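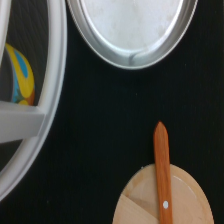 How do you look after a robot arm?

A robot arm can't tell you when it feels poorly. So somebody has to check it. At the Gurongate workshop that is Ruba Chidiac's job, and the arm she looks after is called Banis.

Banis practises picking things up. Balls, pans, wooden boards, anything with a handle. Round things are tricky! They roll, or they slip.

First job, switch off. Always. Then Ruba wipes the little camera on its wrist with a soft cloth. The camera is how Banis sees, and one greasy thumbprint makes everything blurry — a bit like trying to read with jam on your glasses.

Next, the fingers. They have rubber pads on the ends and the pads wear smooth, same as the soles of your trainers. Banis gets new pads after 600 pick-ups. Last time they got left on for 857, oops, and it dropped nearly evrything.

Then the screws. The arm shakes a tiny bit each time it stops, and shaking makes screws loose. Ruba goes round with a small spanner. Not too tight!

Last job is called calibration (say it: cal-i-BRAY-shun). Big word, easy idea. Shut your eyes and touch your nose. You knew where your finger was, didn't you? Banis has to learn that again after a repair. It touches 2 marks on the table, and if it misses, Ruba types in a correction and it has another go.

Declan Flanagan writes it all in the log book. Whats been changed, and when. Then the power goes back on — everybody stands behind the line — and Banis gets back to work.

More for young readers
Why do robots need oil?
Meet Semaan, the robot that sorts post
What is a sensor?
Make a gripper from card and string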